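Tedeck Fellska Plug-in Timer, 24 Hour, Mechanical

Rated 4 out of 5

Turns a lamp on. Turns it off again. Between those two events it ticks, very quietly, like a watch in somebody else's pocket. If you want an app, a login and a monthly email about your lamp, we sell those too, further down the menu.

Push down the pins for the hours you want power, turn the dial to the right time, plug in. The override switch on the side is for evenings when you come home early and would like to see the stairs. 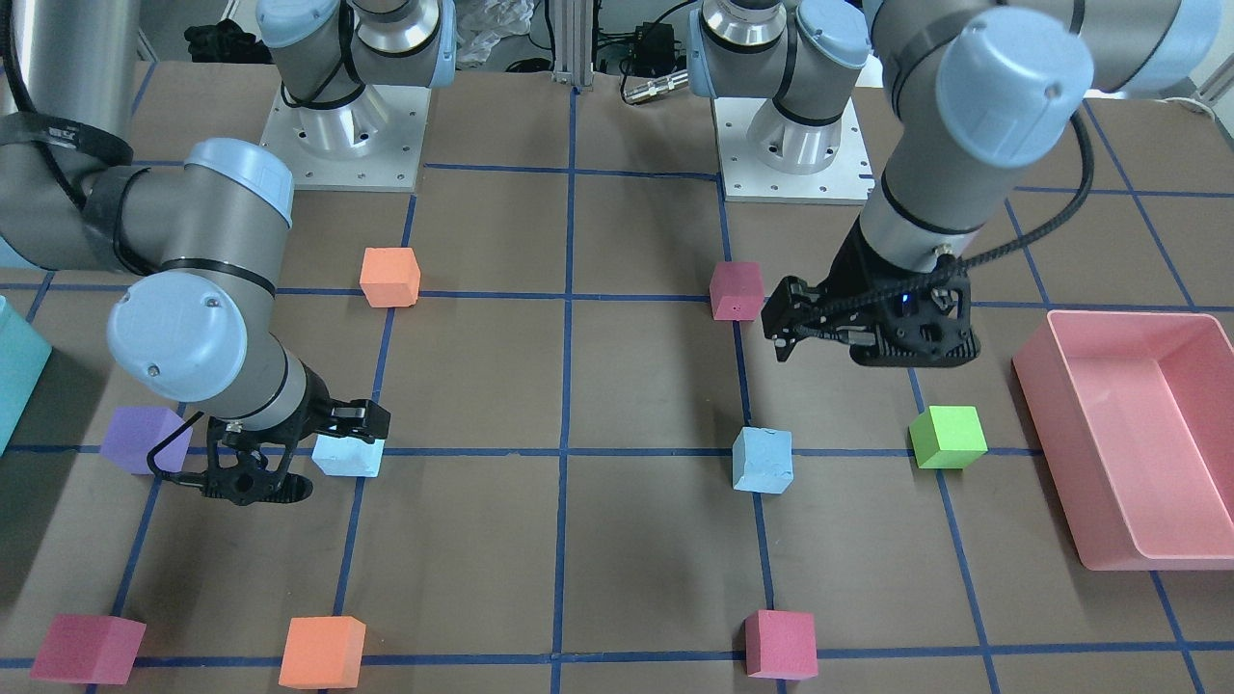

The dial has no battery, so after a power cut it carries on from where it stopped and your hall light will come on late until you reset it. The same goes for the clock change. We get a flood of returns each spring from people whose timer is "an hour out".

Maximum load 3000W for heaters and kettles, 2000W for anything with a motor. Indoor use only. A porch is not indoors, however nice the porch.

Sold in packs of 2. White only. Van Wyk wall sockets with the raised surround need the slim version, which is back in stock in February.

Reviews

Rated 5 out of 5 by Anathi Baloyi from Does the job
Bought for the landing lamp. Pins are a bit stiff but my thumbs have recovered.

Rated 2 out of 5 by Brodie Goodwin from Ticks
It ticks. Page says it ticks. Still annoyed, it's next to the bed.

Rated 5 out of 5 by Grigoris Lambrakis from Second pack
First pack still going, my daughter took it when she moved out. Along with the lamp.

Reply from Starnbridge Lighting, Mon 8 July: Brodie, the digital one is silent. We have emailed you a returns label.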